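Sun 29 December

Still in my dressing gown at lunchtime and not one bit sorry. I finished Lultmont last night! Well, finished the main story, there's a whole island I haven't set foot on, but the credits rolled and the little band played and I sat there on the settee with a cold mug of tea feeling as though I'd come home from a long holiday.

I started it in February, when my knee was bad, and I only started it because Kevser kept on at me. She'd bought it in a sale and then bought it for me too (I still owe her for that, must remember) and told me to ignore the first hour, where you do nothing but carry post up and down the hill. She was wrong about that, I loved carrying the post. I think I'd have been perfectly happy if the entire game had been carrying the post. You get to know which gates squeak, and who has the lamp on late, and by the time the lighthouse goes dark you mind about it, you really do.

The bit that held me up all autumn was the Trutano crossing. It's a ferry, and you have to get the bell to ring in the right order while the fog comes down, and the tune changes if you've been talking to the passengers, which of course I had, because I talk to everyone. I must have drowned that ferry more often than any captain in history. Oduor wrote out the notes for me on the back of an envelope and even then I kept losing my place. When I did get across it was a quarter to one in the morning and I let out such a whoop that the dog next door started up.

After all that, the ending was gentler than I'd expected. I had been dreading Kravets, the clockmaker, as everybody on the forum goes on about him being so hard, but if you've kept his letter instead of posting it he just lets you in and puts the kettle on. I'd kept it purely by accident. It had got stuck under the turnips in my bag! Remzi says he fought him for three evenings and never knew there was another way, and he was quite put out when I told him over the phone, then rang back ten minutes later to ask which letter.

My log says 175 hours. I read that twice. Mavis says her grandson did the whole thing in 6, on video, with the sound off and some trick where you jump through the bakery wall, and good luck to him, but he can't have met the woman with the geese, can he? I like to think of us both on the same hill at the same moment, him going past like a hare and me reading the noticeboard.
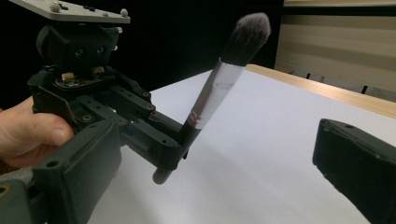 I've been trying to decide what I'll miss most, and I believe it's the night watchmen, those stubby dark things that stand about on the quay and never say a word. They haven't got proper faces, only a suggestion of one. Two round holes sunk side by side in a boxy black housing will do it, and before you know where you are there's a pair of eyes looking back and you're wishing it good evening. I said good evening to every watchman in Lultmont, every single time, and one of them gave me a button for it near the end. I nearly cried.

Gülizar wants me to try Jemerora next, which she says is all caves and no talking, so I'm not sure it's my sort of thing, but she did lend it to me very kindly and wrapped it up with a ribbon. I'll give it a go after New Year. First there's the island, and I've got 600 shells put by that the man at the jetty will surely want for something. Must ring Kevser back before tea, and get the mince out of the freezer.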